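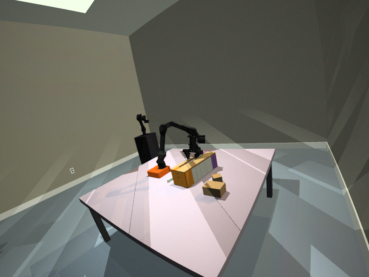

5.3 Failure cases

Most of the failed episodes in simulation were ordinary misses. The gripper came down beside the target, closed on nothing, and the episode timed out. One group of failures was different, and we treat it separately here because it would have been a safety problem on a real arm.

We ran 500 evaluation episodes in the Stolurport environment with the final policy. Of these, 459 ended in success. In the remaining 41 episodes the most common cause was a missed grasp. In a smaller number the arm drove its wrist down into an object and kept pushing. The simulator allows a small overlap between bodies before it applies a restoring force, and when that overlap was released the object was thrown off the table. Figure 4 shows the start of one such episode, before contact. The arm on the orange base block is the one under control, and the long box at the center of the table is the target.

[Figure 4. Working arm above the long box, with two cardboard boxes to one side. The second arm stands on a pedestal behind the table.]

We first suspected the contact settings. Halving the time step made the throws less violent but did not remove the downward push, so the fault had to be upstream of the physics. The logs showed that the commanded height of the gripper was already below the top face of the box before the two touched. The policy was asking for a pose it could not reach, and the low-level controller was doing its best to get there.

The cause was a stale target pose. The Prastberg planner sends the object pose to the policy over a queue. When the scene is reset, the object poses are drawn again, but the queue was not cleared. If the reset fell between two planner updates, the policy acted on the pose from the previous episode for up to 130 ms. In most cases this did no harm, as the arm was still high above the table. It mattered when the new start pose placed the gripper close to a box, and the old target was lower than the new one. By the time a fresh pose came in, the wrist was in contact and the policy had no training data for backing out.

The watchdog should have caught this and did not. It compares measured joint torque to a fixed limit and stops the arm after 2 seconds over that limit. We had taken both values from the free-motion tests described in Section 4.1, where short torque peaks are harmless. Under contact, 2 seconds is far too long.

We made three changes. The queue is now emptied on reset, and the policy holds still until it has a pose with a time stamp later than the reset. The watchdog has a separate, shorter window that applies whenever the gripper is near a known surface. Targets that lie inside an object are rejected before they reach the controller. We repeated the same 500 episodes from the same seeds. No object left the table, and missed grasps stayed at the earlier level.

The same queue code was in use on the Gaete controller for the physical setup at Drutberg. We had not seen the fault there, where resets are done by hand and take much longer than one planner update. The fix was applied to that controller before any of the trials in Section 6 were run.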